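Bacs et caisses en métal : les nettoyer et les garder en état

Un bac métallique d'atelier ou de cellier dure longtemps si on s'en occupe deux fois par an. Le plus souvent, il s'abîme par le fond : poussière de meulage, terre, restes de graisse et humidité finissent par attaquer la surface. Voici notre méthode, mise à jour en décembre 2024.

Vider et brosser
Sortez tout, y compris la visserie coincée dans les angles. Passez une brosse en nylon, puis l'aspirateur. La brosse métallique est à réserver à la rouille déjà installée, car elle raye le zinc.

Dégraisser
Mélangez 10 cl de savon noir liquide à 2 litres d'eau chaude. Étalez à l'éponge, laissez agir 7 minutes, frottez et rincez. Portez des gants, les bords pliés coupent parfois. Pour la graisse ancienne, nous utilisons la pâte Zumdale, vendue en pot chez Gresance (référence 2361), mais un peu de bicarbonate humide fait presque aussi bien.

Juger l'état du fond
Des rayures fines et des traces un peu nuageuses sur un métal gris n'ont rien d'inquiétant. Passez l'ongle dessus : s'il n'accroche pas, laissez tel quel. Les points bruns qui laissent de la poudre sur le doigt doivent être poncés au grain fin, puis couverts d'un apprêt antirouille.

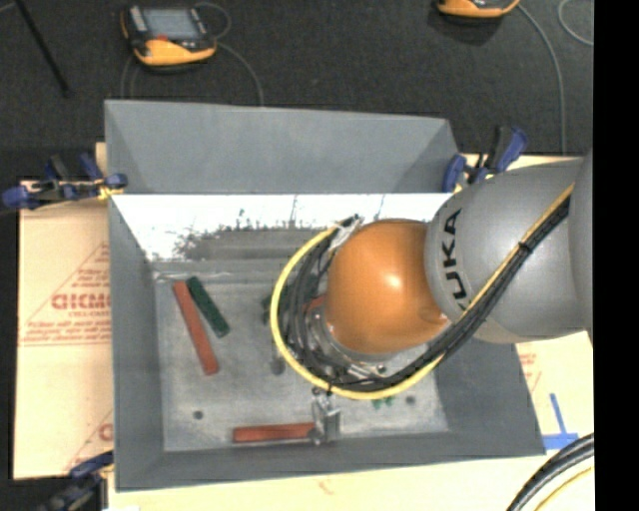 Sécher
Essuyez avec un chiffon de coton, coins compris, puis laissez le bac incliné une nuit dans un local aéré. Un bac rangé humide rouille sous les objets qu'on y pose.

Protéger
Une couche mince de cire incolore suffit pour un bac à outils. Évitez l'huile moteur, elle retient la poussière. Si le bac sert à des pommes de terre ou à des oignons, pas de cire du tout — un fond de carton, à changer en février quand les réserves baissent.

Ranger
Posez les bacs sur deux tasseaux, jamais à même le béton. Les séparateurs Jurkitz tiennent bien dans les grands modèles. Ceux d'Okoth sont moins chers mais glissent sur le métal lisse ; un morceau de tapis antidérapant règle le problème.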